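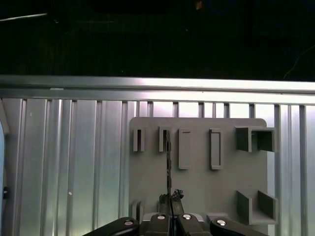
**From:** Project lead, desktop refurbishment bench, Drerkum
**To:** Program office, Trirnov
**Date:** 2018-09-05
**Re:** Progress on the Uva work package, second report

You asked for a short account of where the refurbishment work stands and whether the next payment is justified. I'll give the account. On the payment I am less sure than the plan says I should be, and I've tried to show why.

## Where we are

The target for the whole package is 608 desktop towers opened, checked, refitted where it makes sense and closed up again. By the end of August we had closed 200. The plan had us at 400. I don't think that gap will shrink by itself, and I would ask you not to read the August figure as a slow start with a fast finish to follow.

The holder board is done. It is a flat gray board with slots and boxy holders for the small parts, so that a part leaving a case has somewhere to go besides the corner of the table. I was against spending money on it. My view was that a tray would do the same job, and I still haven't seen numbers that prove me wrong. What I will grant is that missing parts have stopped coming up in the weekly notes. That could be the board, or it could be that people are being more careful while the board is new.

Two complaints about it have reached me. The narrow slots are fussy to load, and the open holders invite people to drop in things that don't belong there. A revised layout has been drawn up. I have not approved it, and I'd like another month with the present one first.

## Work on the towers

The order of work is settled. The tower goes down on its side on the aluminum table, the side panel comes off, and everything inside can be got at from above. Memory comes first, then the cards, then the drives, with the power supply left alone unless it has failed the bench test. The Han procedure we inherited had the drives first, and we dropped that after the second batch. 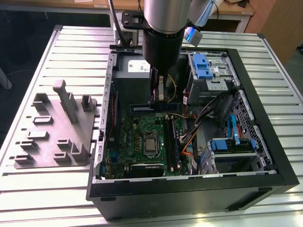
Memory is also where most of our time goes. The modules are easy enough to lift once the clips are open. Getting one back in straight, with even pressure along its length, is a different matter, and a module that looks seated may still fail at power-on. We rechecked 40 towers in August only for this. Most were fine on the second try, but the second try was never in the schedule, and nothing in the original estimate pays for it.

I'd also flag the cables. The estimate treated the inside of a tower as a set of parts on a board. In practice there are power and data cables looped over much of what we need to reach, in whatever way the last person left them. Tying them back before starting helps. It also adds a step to every single unit, and I have been told more than once that this step "takes no time." I've asked for it to be timed.

The drives are the good news, as far as there is any. Those that sit in plastic brackets or behind latches come out cleanly and go back the same way, and I have no open complaints on them. The older units with screwed-in drives are still to come, so please don't carry that result forward.

## What I don't believe yet

- That the current rate will double once the procedure is "bedded in." It has been the same procedure since the second batch and the rate has barely moved.
- That the graphics cards are worth testing one by one. We find few bad ones and spend a lot of effort finding them. I would rather test a sample and put the hours into memory.
- That a second holder board will help. The first sits idle for much of each job, and a second would take up table space that the open cases need.
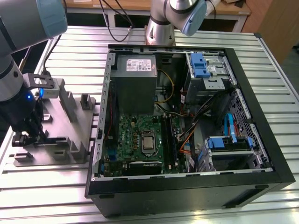
## What I'm asking for

Please release half of the next payment now and hold the other half until the timing figures for cables and memory are in. I know this is an odd request from the people being paid. My reason is practical - if the figures are bad, we will need to agree on a smaller total, and that talk is easier before the money is spent.

I am not asking for more tools or more table space. The next report will give the timings, the August rechecks broken down by fault, and a decision on the board layout.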